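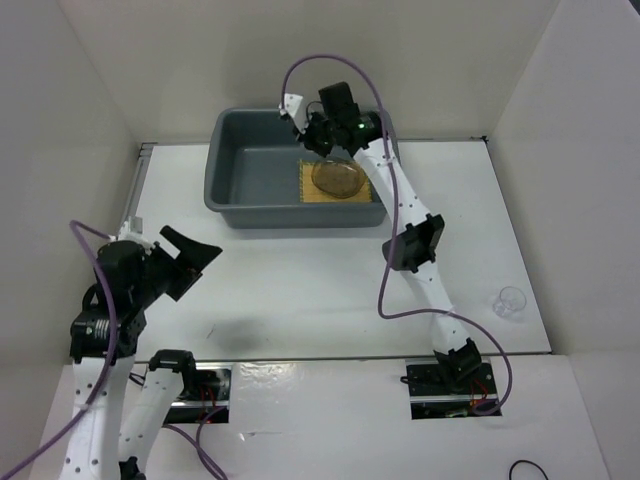 Why the Council could not simply have kept the old polling districts for another four years was the question one resident put in writing during the consultation, adding that the people of Nutallow had voted in the same hall for as long as anyone could remember and had never asked to be moved. Several other replies made much the same point in fewer words. This item sets out what the Council decided at its meeting of 2019-09-05, what will change as a result, and what will stay as it is.

Polling districts and polling places: outcome of the review

The Council has approved a revised scheme of polling districts and polling places for the whole of its area. The scheme takes effect when the new electoral register is published and will apply to every election and referendum held after that date. It does not alter the boundaries of any ward or parish, or the number of councillors elected by any of them. Those matters are decided under separate legislation and were outside the scope of the review.

A review of this kind must be carried out at regular intervals. The Council is required to divide its area into polling districts, to name a polling place for each, and to satisfy itself that all electors have reasonable facilities for voting so far as is practicable. It must also have regard to access for disabled voters. The option of leaving matters untouched was open to members only if the existing arrangements met those tests, and in two parts of the area they did not.

The consultation

The consultation opened in April and ran for longer than the Council had first intended, the closing date having been put back after an error was found in the map issued for the Bakke ward. A corrected map was sent to every household in the ward. The Council regrets the inconvenience this caused.

In all, 169 responses were received. The greater part came from individual electors, and the remainder from parish councils, political parties and organisations with an interest in access to public buildings. A summary has been published with the report, and the full text of each response, with personal details removed, may be read at the Council offices during opening hours. Responses received after the extended closing date were noted but are not included in the total.

Nutallow

The largest change concerns Nutallow, where the present polling district has grown well beyond the size for which it was drawn. It now holds 3,868 electors, all of whom are allotted to a single polling place. At the last two elections there were queues in the early evening, and the Presiding Officer's reports recorded complaints from voters who had found nowhere to park and from others who had waited on the pavement beside a busy road.

The district will be divided in two along the line of the railway. Electors living to the north of the line will continue to vote at the Nutallow parish hall. Electors to the south will vote at the Kidano Centre, which has level access at both entrances and its own car park. The Council considered a division along the main road, as proposed in some responses, but this would have left the northern district with by far the larger share of electors and would have done little to shorten the queues.

The Council accepts that some residents south of the railway will have further to travel. For most of them the additional distance is small. For those in the lanes beyond the old brickyard it is greater, and members spent some time on this point at the meeting. An amendment to place those lanes in the northern district was moved and seconded, and was lost by a narrow margin. It was agreed that the position of the lanes should be looked at again after the first election held under the new scheme – without waiting for the next full review.

Bakke

In the Bakke ward the difficulty was with the building. The polling place used until now is reached by a flight of steps from the street, and the temporary ramp fitted on polling days was judged by the Council's own access adviser to be too steep for safe use. The owners were willing to discuss a permanent ramp, but the building is listed and no design could be found which would be likely to obtain consent within a reasonable period.

Voters in the ward will in future use the library annexe in Dastach Street. The annexe is smaller than the present polling place, and one response expressed concern that the two polling stations within it might be confused. Separate entrances will be used and additional signs will be provided. Library services will continue in the main building on polling days, although the annexe itself will be closed to other users from the previous afternoon.

One parish council asked that the school be considered in place of the annexe. The Council has the right in law to use certain school premises free of charge for this purpose, but it has sought for some years to reduce the number of school closures on polling days, and members saw no reason to depart from that approach where another suitable building was available.

Other districts

Apart from the changes described, 14 polling districts remain exactly as they are, both in their boundaries and in their polling places. Minor corrections have been made to the written descriptions of some of them, chiefly to take account of streets that have been renamed or built since the last review. These corrections do not move any elector from one district to another.

Proposals were received for the use of mobile polling stations in the more scattered parishes. The Council has used a mobile station in the past and found it costly to hire and unsatisfactory in poor weather – the heating failed on one occasion and the lighting on another. The proposals have not been adopted. Electors who find it hard to reach a polling place are reminded that they may apply to vote by post, and that no reason need be given on the form.

What electors need to do

No action is required of any elector as a result of these changes. The register will be amended automatically. Every elector whose polling place is to change will receive a letter giving the address of the new one, with a plan showing the entrance, and the same information will appear on the poll card before each election. Electors are asked to read the poll card with care, particularly in the first year, and to go to the polling place named on it. Staff at one polling station cannot issue a ballot paper to an elector who is registered at another.

Existing postal and proxy voting arrangements are not affected and will continue until they expire or are cancelled. A proxy appointed to vote on behalf of an elector in Nutallow or Bakke should note that the vote must be cast at the elector's polling station. The Council will write to each such proxy separately.

Representations

The approved scheme, the maps and the Returning Officer's comments are available for inspection at the Council offices and at all public libraries in the area. Copies of the maps may be bought at a charge which covers printing only. Large-print versions are supplied free on request.

Certain persons and bodies have the right to make representations to the Electoral Commission if they consider that the review has failed to meet the reasonable requirements of electors, or has not taken proper account of the needs of disabled voters. A note explaining who may do so, and how, is enclosed with the scheme. Parish councils wishing to discuss the note before deciding whether to write should contact the Electoral Services office, where an officer will be available for 15 working days from the date on which the scheme is published.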